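Student Robotics at Povthorpe: A Conversation With Zodwa Sibiya

The Povthorpe Institute offers its upper-level course in robotic manipulation once a year, in the fall term. The course ends with a group project in which students teach a two-armed robot to fill a board with pegs and other small parts. Zodwa Sibiya has led the course for several years and designed the present version of the project. She met with the Office of Student Programs in December, shortly before the final demonstrations, to speak about how the work is organized and what is expected of those who enroll.

Ms. Sibiya came to teaching from industry. She spent the early part of her career at Symonenko, a maker of packaging equipment, where she wrote motion programs for sorting lines. "I was good at making one machine do one thing," she said. "When the product changed, we started over. I wanted students to see that problem early, while they still had time to be curious about it."

The course was first built around a simulated arm. Students wrote their programs at a desk, submitted them, and received a score. Ms. Sibiya said the results were respectable on paper. She changed the format after a group asked to try its best program on real equipment and spent an entire afternoon unable to place a single part. "They were upset, and I understood why," she said. "They had earned full marks. I told them the marks would stand, and then I went back to my office and rewrote the syllabus."

The new project was given the name Tadura, after the street where the laboratory stands. Each group receives the same board, the same set of parts, and an equal share of time with the robot. The parts are pressed, set, or dropped into matching places. Some are forgiving and some are not. A group may choose its own order of assembly, and it must defend that order in writing before its first session in the laboratory.

Tumelo Mabaso, a student in his final year, joined the interview for its second half. His group had selected an order that began with the small pegs and left the larger pieces for later. "We argued over it for a week," he said. "I wanted the big parts first. The others thought a hand reaching past the big parts would knock into them, and they were right to worry."

Much of the term is given over to demonstration. A student guides the robot through the task, the session is recorded, and the recordings are used to train the program that will later run without guidance. Over the term the class collected 1,556 recordings. Of these, 552 were set aside after review. Ms. Sibiya said that the review is the part of the course students like least, and the part she would be slowest to give up.

"A person who has to watch a whole afternoon of recordings becomes a better demonstrator," she said. "You notice that you hesitated. You notice that you came in at a different angle every time and never meant to."

Work on the Tadura board, Povthorpe manipulation laboratory.
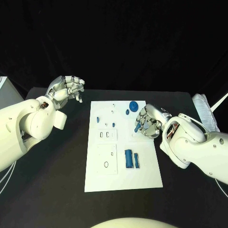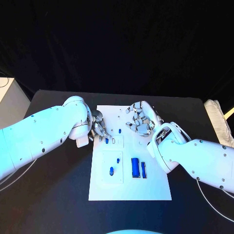
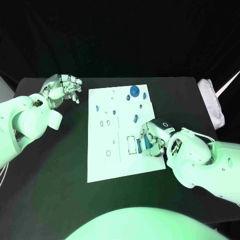
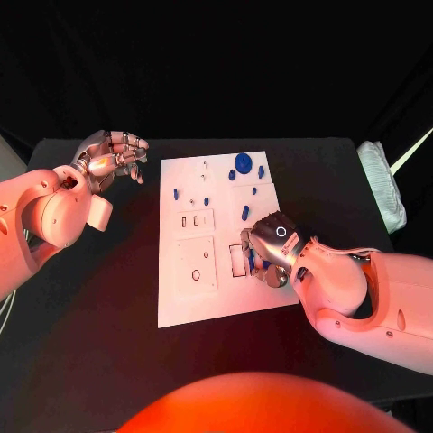 Does a student need prior experience with robots to take the course?

Prior experience is not required. Students must have completed the introductory programming sequence and one course in linear algebra, and they attend a safety session before they are admitted to the laboratory.

Ms. Sibiya added that the students who arrive with the most experience do not always have the easiest term. Several had competed in robotics events in high school and were used to building the machine themselves. In this course the hardware is fixed, and no group may alter it. "They want to reach for a screwdriver," she said. "I have to ask them to look at their data first."

Mr. Mabaso described himself as one of those students. He had belonged to a club called Garen, which met in the basement of his school and entered a regional contest each spring. He said the club taught him to work quickly and to be comfortable with tools, and that the course asked for something slower. "At Garen, if it worked in the morning we packed it up and hoped," he said. "Here you write down why you think it worked. Then somebody from another group reads it and disagrees with you."

That exchange of reports is a formal part of the grade. Each group reads the notebook of one other group and returns written comments within two working days. Ms. Sibiya reads both the notebook and the comments. She said that early in the term the comments tend to be polite and short - a line of praise, a question about a label - and that by November they have usually become useful.

Asked what she considers the hardest skill in the project, Ms. Sibiya spoke of the use of two hands. Many students, she said, begin by treating one arm as the worker and giving no thought to the other. A resting arm still takes up space, and its position needs to be planned with the same care. Mr. Mabaso said his group had not considered this until its third session, when they found that their recordings began with the unused hand in a different place each time. They discarded that set and started again.

The final demonstrations are held in the laboratory and are open to students and staff of the Institute. Each group is allowed two attempts, and the better of them is entered in the course record. The written report carries more weight than the attempt itself. Ms. Sibiya said she has given high grades to groups whose boards were left unfinished, provided the report explained clearly what had gone wrong.

She expects to keep the same board next year, with a change to the way laboratory time is assigned. Groups will be able to trade sessions with one another, at the request of this year's class. Mr. Mabaso, who graduates in the spring, has applied to stay on as a laboratory assistant.

Students who wish to enroll should speak with their academic adviser before registration opens.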